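**Desta Admasu** · 16th March

1/ Some notes on why sealed laneways fail, after two years of looking after the access roads at the Drundurano depot. Mostly drainage. It is nearly always drainage.

2/ A thin seal over a gravel base carries very little load by itself. The base does the work. Its stiffness depends on how much water is sitting in it, so a road that feels solid in a dry spell can pump fines out of every crack after a wet week.

3/ The order is usually the same. Fine cracking first, then water gets in, the base softens under the wheel paths, and the seal flexes until a piece lets go. Traffic throws the loose bits out and you have a pothole.

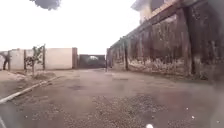
4/ Cold mix tipped into a hole full of water and whacked with a shovel will be out again in a month. Cut the edges square, get down to firm material, dry it, tack the sides, fill in 50 mm layers and compact each one. Finish slightly proud.

5/ Crossfall. The Colulen end was built close to flat, so water had no reason to leave. We regraded 34 metres of it in December to a 3 per cent fall and haven't patched that section since.

6/ Kerbs are a mixed blessing. A kerb with no outlet is a bathtub wall. If the verge sits higher than the seal, the same problem applies, and you can fix a fair bit of it with a grader blade and an afternoon.

7/ Costs. The Vurnix quote for patching came in at $263 a square metre, small-job rates. Clearing the table drain cost us two days of labour. Do the drain first — the patching list gets shorter.

8/ Someone asked about dust suppressants on the unsealed parts. Tóth's old maintenance notes say they're fine for a season on a well-graded surface and a waste on one with no fines left. That matches what I've seen.

9/ Next job is the culvert inlet. Will post levels once I've run them.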